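# wodwood-drive-swap: fault set

Recordings of a hard drive removal task that ended in a fault or a protective stop. Nominal runs are in the main Wodwood set and are not repeated in this one.

## Cell

One arm at the back of a slatted aluminum table, a desktop tower on its side with the panel off, and a gray fixture plate to the left of it. The drive comes out of its bracket and goes to the plate.
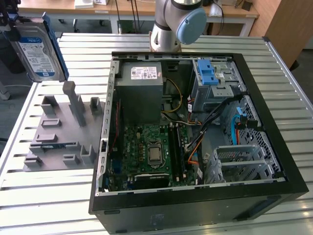

Maintainer: Indrek Raudsepp | Belmont cell | rev. 14/06/2023

## Fault summary

The set has 46 episodes, split by fault code:

- F2, carrier jam: 13 episodes. The carrier meets the slot wall at an angle and the arm keeps pushing until the force limit trips.
- F5, early release: 31 episodes. The fingers open before the carrier is seated.
- F7, stop during transfer: 2 episodes. Operator pressed the stop button.

F2 was traced to a stale plate offset. The plate had been unbolted for cleaning and the offset file was not updated. Wrist views are included for every F2 episode, with the gripper close to the plate.

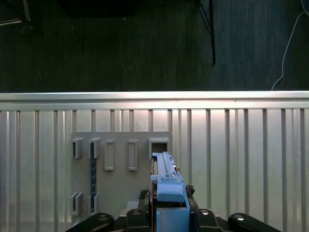 Ozoliņš: the offset explains the first jams but not the late ones. Check finger wear before you blame calibration, and don't raise the force limit to get past a jam.

The force limit was left as it was. Finger pads were replaced in March and the late F2 episodes are tagged `pads_old`.

## Known problems in the data

- Force values are clipped in F2 episodes. Do not use them to estimate peak load.
- Wrist and fixed views may be out of step after a protective stop. Align on the `stop_event` row.
- F5 labels were set from the finger command, with no seating sensor. A drive standing upright in the plate does not prove it is seated. 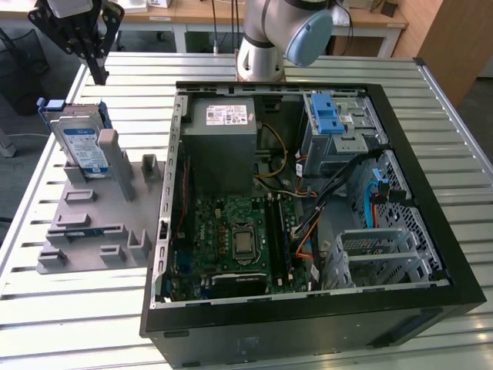 Source: Gundum fixed-view archive, Belmont cell

## Recovery

1. Press stop. Keep hands out of the case until arm power is off.
2. Support the drive before opening the fingers by hand.
3. Reload the plate offset and run the empty-gripper check.
4. Log the fault code before clearing it.

## Related

- wodwood-drive-swap: nominal set
- wodwood-plate-offset: calibration scripts
- Gundum stop-event format

We use cookies to remember your download settings. Accept | Decline

© Wodwood | Contact the maintainer | Back to top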